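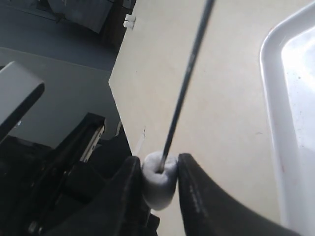

Two black fingers, one puffy white thing, one thin dark rod poking into the top of it. My whole question for this month, in one picture.

1/ People keep asking me whether machines can do the small chores yet, the fiddly kind you do at the kitchen table while talking to your sister. I've been reading and watching all I can since June, and my answer is still "some of them, slowly, if you're patient!"

2/ Soft things are the trouble. A mug keeps its shape when you grab it. Fluff gives wherever you press, so how hard do you squeeze? My hands settled that when I was 4 and never told me how.

3/ Marcelino Segura, who ran the finishing bench at Nolte for 18 years (and taught me most of what I know about stuffing a cushion corner), thinks the holding will get solved well before the poking. I lean the other way, and we've had some long, happy phone calls over it.

4/ Would I pay for one at home? Not this year. But I have 135 little felt birds to fill before the fall market, and if something could just hold them steady for me, oh, I'd make room on the table. What chore would you hand over first?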